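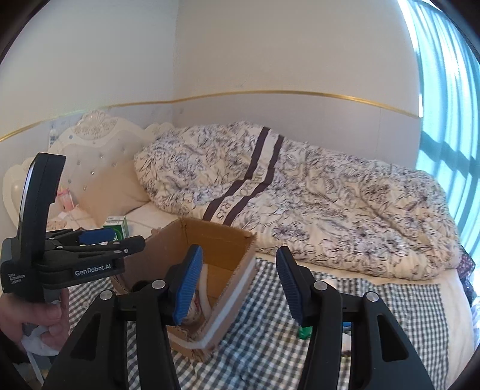

3. Humidité nocturne de la chambre et de la literie

3.1. Terrain et logements retenus

Les mesures ont été conduites dans la résidence Tesside, à Kirnavport, ensemble de trois bâtiments en maçonnerie enduite, isolés par l'extérieur lors d'une réhabilitation antérieure à l'étude. La ventilation y est assurée par une extraction mécanique simple flux, avec bouches hygroréglables en cuisine et en salle d'eau et entrées d'air en traverse haute des menuiseries. Ce type d'installation est courant dans le parc collectif de la région ; il a l'inconvénient de faire dépendre le renouvellement d'air des pièces de sommeil du détalonnage des portes intérieures, souvent réduit après la pose d'un nouveau revêtement de sol.

L'échantillon comprend 16 logements, occupés par une ou deux personnes et comportant chacun une seule chambre instrumentée. Les logements du rez-de-chaussée ont été écartés en raison de remontées capillaires connues sur la façade nord. Les chambres dont le lit est accolé à une paroi extérieure ont été conservées mais traitées à part, la température de surface du mur modifiant localement l'humidité relative au voisinage du couchage.

La campagne a débuté en septembre, avant la remise en route du chauffage collectif, et s'est poursuivie jusqu'à la stabilisation des consignes. Au total, 132 nuits ont été jugées exploitables. Une nuit est dite exploitable lorsque les deux sondes ont fonctionné sans interruption entre le coucher et le lever déclarés, et que le carnet de l'occupant mentionne l'état de la fenêtre et celui de la porte.

3.2. Instrumentation

Chaque chambre a reçu deux sondes Wiltero de température et d'humidité relative. La première, dite d'ambiance, était fixée à mi-hauteur sur une cloison intérieure, à l'écart des émetteurs de chaleur et des entrées d'air. La seconde, dite de literie, était placée entre le matelas et le sommier, dans une pochette de coton perméable à la vapeur. Le pas d'acquisition, identique pour les deux sondes, a été fixé à cinq minutes.

Le lit (figure 3) est traité dans le modèle comme un volume tampon unique, sans distinction entre matelas, linge et couverture. Cette simplification est discutable — les cinétiques de sorption du coton et de la mousse diffèrent nettement — mais les données disponibles ne permettent pas d'identifier séparément les coefficients d'échange de chaque couche. Elle impose en contrepartie d'harmoniser le garnissage. Les occupants ont donc utilisé pendant toute la campagne une couverture de modèle Ruangrit, de masse surfacique presque égale à 400 g/m², et ont conservé leur propre matelas.

Les sondes ont été comparées entre elles avant et après la pose, dans une enceinte fermée contenant une solution saline saturée. Les écarts relevés sont restés dans l'incertitude annoncée par le fabricant, à l'exception d'une sonde de literie dont la dérive a conduit à écarter la série correspondante.

3.3. Traitement des données

Les humidités relatives ont été converties en pressions partielles de vapeur à l'aide de la température mesurée par la même sonde. Ce choix évite d'interpréter comme un apport d'humidité ce qui relève du seul refroidissement nocturne de la pièce. L'excès de vapeur est défini comme la différence entre la pression partielle dans la chambre et celle de l'air extérieur, mesurée en toiture sous abri ventilé.

Pour chaque nuit, trois grandeurs ont été extraites : l'excès maximal, l'instant auquel il est atteint par rapport au coucher, et la durée nécessaire pour que l'humidité de la literie revienne, après le lever, à sa valeur de la veille. Cette dernière grandeur, notée durée de retour, n'est pas définie lorsque la couverture reste rabattue toute la journée et que l'équilibre initial n'est pas retrouvé avant le coucher suivant. De telles journées figurent dans l'analyse comme observations censurées à droite.

Les carnets ont fourni 602 mentions d'ouverture ou de fermeture, fenêtres et portes confondues. Les mentions contradictoires, par exemple deux fermetures successives d'une même fenêtre, ont été confrontées aux variations rapides de température et, à défaut de confirmation, supprimées.

3.4. Résultats

L'excès de vapeur croît rapidement durant les deux premières heures de sommeil, puis tend vers un palier dont le niveau dépend surtout de la position de la porte. Porte ouverte, le palier est atteint tôt et reste bas, le couloir jouant le rôle de volume de dilution. Porte fermée, la croissance se prolonge dans la seconde moitié de la nuit, et dans les chambres occupées par deux personnes aucun palier n'est observé avant le lever. L'effet de la fenêtre entrouverte est plus marqué que celui de la porte, mais aussi beaucoup plus variable, l'exposition au vent différant d'une façade à l'autre.

La literie répond avec un retard net sur l'ambiance. Son humidité continue d'augmenter pendant une partie de la matinée lorsque la couverture est remise en place dès le lever — comportement attendu si la vapeur accumulée dans les couches supérieures migre vers le bas à mesure que le couchage refroidit. Les durées de retour les plus courtes correspondent aux lits laissés découverts dans une chambre aérée. Laisser le lit découvert sans aérer procure un gain plus faible, perceptible seulement dans les logements occupés par une personne.

Dans les quatre chambres où le lit est accolé à la façade, l'écart entre literie et ambiance est systématiquement supérieur à celui des autres chambres. Il augmente lorsque la température extérieure baisse, puis diminue après la remise en chauffe. La nature du sommier semble intervenir également, les modèles à lattes donnant des retours plus rapides que les modèles pleins ; l'effectif est toutefois trop réduit pour séparer cet effet de celui de l'orientation.

3.5. Limites

L'heure du coucher est déclarative et son imprécision se reporte directement sur l'instant du maximum. La position de la sonde de literie, sous le matelas, sous-estime par ailleurs l'amplitude au contact du dormeur. Un essai avec une sonde placée sous le drap a été abandonné après quelques nuits, les occupants jugeant sa présence gênante. Enfin, les débits d'extraction n'ont été contrôlés qu'à la pose, et l'encrassement des bouches au cours de la campagne n'a pas été suivi. Le modèle présenté à la section 4 retient donc un débit constant par logement.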